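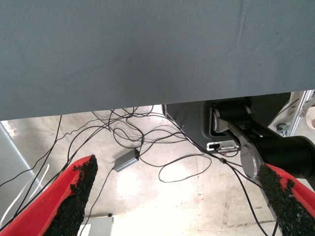 Photo: Jabari Nyanda

Cable rules for shared arm cells, draft 2
Posted in: Safety and Good Practice

jnyanda
16 October 2023
I'm writing the housekeeping rules for our cells and want comments before they go on the wall. Cables on the floor under the fabric are the main thing I want to fix. Draft:

1. No loose cable on the floor inside the arm's reach.
2. Power and data run on separate sides of the base.
3. Power adapters go up off the floor, on a bracket or in a tray.
4. Both ends of every cable get a label.
5. Leave 40 cm of slack at the base connector, tied in one loop.
6. Finger pads get checked before each shift. Replace if the edge is ragged.

pallet_jack
1 is fine if you mean it. We had the same rule and people read "loose" as "not taped", so we got tape everywhere and the cables never moved. Say "no cable on the floor" and give them a tray.

Dorrit_K
Disagree with pallet_jack. If the cell gets rearranged every couple of weeks, a tray is one more thing to take apart. We use floor covers from Bavik. They cost more than tape but come up in a minute and you can still trace a line.

pallet_jack
Covers are OK for a walkway. I wouldn't put them under an arm. Dust collects and then the cover shifts.

m_oslund
Rule 5 needs work. A fixed length doesn't make sense for every base. Write it as "enough slack to unplug the connector without pulling" and let whoever signs off the cell judge it.

jnyanda
I had it that way in draft 1 and got 5 different answers from 5 people. I want a number someone can check with a tape measure.

m_oslund
Then put the number in and allow an exception in writing. Our Orkex cells do that. We have 22 cells and 2 exceptions.

Dorrit_K
What's the ragged edge rule based on? Coarse black padding like that can look rough when it's new. You'll throw out good pads.

jnyanda
Fair. Maybe compare against a new pad kept at the cell?

Dorrit_K
That would work. Or a thickness limit.

tinbender
Missing from the list: who is allowed to unplug things. Lockout comes before any cable work, including just moving an adapter. I'd put that as rule 1 and push the rest down.

jnyanda
Agreed, adding it. Draft 3 will have lockout first, the written exception on slack and the pad comparison. Leaving trays vs covers open for now.

pallet_jack
Trays.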